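Vakside Bench Label Printer
Section 2: Loading Labels and Printing Your First Sheet

Read this section before you plug in the printer. Setup takes one person, a flat table and a wall outlet.

What you need

Vakside printer with power adapter
USB cable
One roll of Elura labels, small size
Scissors
A soft, dry cloth

2.1 Loading the roll

1. Place the printer on a level surface with the slot facing you.
2. Press both side tabs and lift the cover until it clicks.
3. Take out the foam block. Keep it if you plan to ship the printer later.
4. Slide the roll onto the spindle so that the labels feed from the bottom and face up.
5. Move the green guide against the roll. It should touch the paper without bending it.
6. Pull the first few inches of backing through the slot and close the cover.

Caution: The print head is the dark strip inside the cover. It gets hot in use. Do not touch it, and do not reach inside while the status light is blinking.

Note: If the roll has been opened before, cut the end square before you feed it. A torn end is the usual cause of a jam.

2.2 Connecting to the computer

1. Install the Vidal software before you connect the USB cable.
2. Connect the power adapter and press the power button. Wait for a steady green light.
3. Connect the USB cable. The printer name appears in the Devices list.
4. Select the printer and choose Set as Default.

If the printer is not listed, unplug the USB cable, restart the computer and plug the cable directly into the computer. Many hubs do not supply enough power.

2.3 Choosing a template

The software comes with 173 templates, sorted by label size and use. Most people who label small parts, beads, screws or fishing tackle only need the ones in the Storage folder.

1. Open File, then Templates, then Storage.
2. Choose the template that matches the size printed on the core of your roll.
3. Type the text for the first label. Small labels hold 13 characters per line at the default type size.
4. Press Tab to move to the next label. 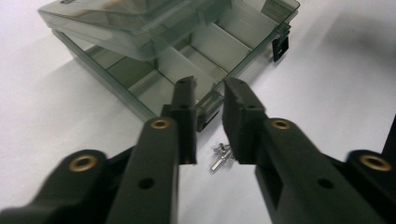

Keep the wording short and put the size before the name, so that similar items sort together in the list. Save the file before printing. The software does not save it for you when it closes.

2.4 Printing

1. Click Test Label. One label prints with a border on all four sides.
2. If the border is missing on one side, open Settings, then Alignment, and move the print area by one step. Print another test.
3. Click Print All.
4. Let the last label come fully out of the slot before you tear it off. Pull down and to the left.

Wipe the surface with the dry cloth before you apply a label. Press from the middle outward. Labels can be moved during the first few minutes, but the glue sets overnight.

Caution: Do not use Rulton fabric tape in this printer. It is too thick for the feed and can damage the roller.

Revised Aug 12, 2018 by Siobhán Hegarty. Replaces the December printing of this section.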